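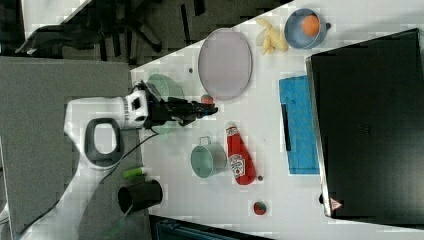 Two-finger gripper over the test table, Stesley site.

Gripper fault on the Rorker arms: frequently asked questions

What was the fault?
In March, one arm at Stesley opened its gripper without being told to do so. It happened 14 times over 5 shifts. In each case the arm stopped where it was and the item it was holding fell to the table.

Was anyone hurt?
No. The items in use were fruit, plastic bowls and similar kitchen goods. One member of staff had a hand near the table at the time of the seventh drop and was not touched.

What caused it?
Wear in the gripper cable near the wrist. When the wrist turned fully, the signal was lost for a moment and the gripper went to its open position. The inspection was carried out by Gemechu Tsegaye and checked by Maeve Keogh.

Which arms are affected?
All arms with more than 2,000 hours of use must be inspected before they are next switched on. Arms at the Gisby site are included.

May I keep using my arm until it has been inspected?
Only if it is under the hours limit. Glass, knives and hot liquids must not be handled by any arm until further notice.

What should I do if a gripper opens by itself?
Press the emergency stop. Do not try to catch the item. Leave the cable as it is and report the event to Shona Rutherford before the end of the shift, giving the arm number and the time.

How long will a new cable take?
Replacements are fitted within 7 working days of the report. Requests from Gisby should be sent through the Stesley office.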